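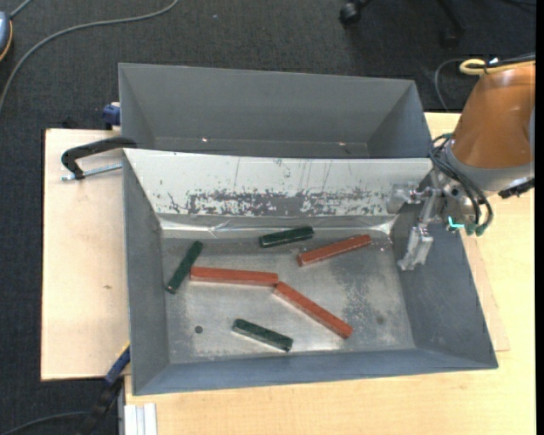 Bin picking in the spare room, red and green bars, gripper keeps bumping the wall

Forum: Home and Shared Shop Builds
Started by kivil_liliana, 19/08/2022

kivil_liliana wrote:
Hi all! Back with the sorting build, the one I've been boring everybody at the Kivilthorpe shop with. Two metal bins, one behind the other, clamped down on wood boards, and the arm is supposed to take bars out of the front one and drop them in the back one. Greens first, then reds.

Bars out in the open are fine. Anything close to a wall is a mess (see the green one by the front wall, and the other one leaning by the left side). The gripper comes down, touches sheet metal, and the arm faults out. I'm running the Barrera planner with the bin walls padded by 5 mm. Do I shrink the padding, or am I going at this wrong?

stavov_fan wrote:
Nice!! Shrink the padding, sure, but I'd tilt the wrist first. Your walls slope, so a straight-down grasp is wasting the room you've got. Come in leaning the same way as the wall and the fingers slide right past it.

gripworks43 wrote:
I'd leave the planner alone. Bare metal floor with cloudy reflections, plus that shiny strip along the back? Your depth readings are going to be garbage near there. Paint the inside matte or lay down some felt and see how many faults go away.

kivil_liliana wrote:
gripworks43, I really don't want felt, the bars catch on it and I want them to scatter when I dump them. Paint maybe. The back wall of the front bin is already scraped down to dark gray in a long band, so it needs something anyway.

Ilaria S. wrote:
Disagree on paint, sorry. I painted mine and it was flaking into the parts inside a week. Also the bars are red and green on gray, the color picture should find them no problem. Use color for where the bar is and only trust depth for the height.

gripworks43 wrote:
Finding them isn't her problem, the angle is. If the height is off at one end of the bar she gets a bad tilt and hits the wall. Same fault she's describing.

stavov_fan wrote:
You could both be right lol. Liliana, what's your speed on the way down?

kivil_liliana wrote:
600 mm a minute for the last bit. Ukov driver, stock force limit. Trying the wrist tilt tonight and I'll post the fault log after.

Ilaria S. wrote:
Tie that cable loop up higher while you're at it! Mine snagged on a bin edge and I lost an evening to it.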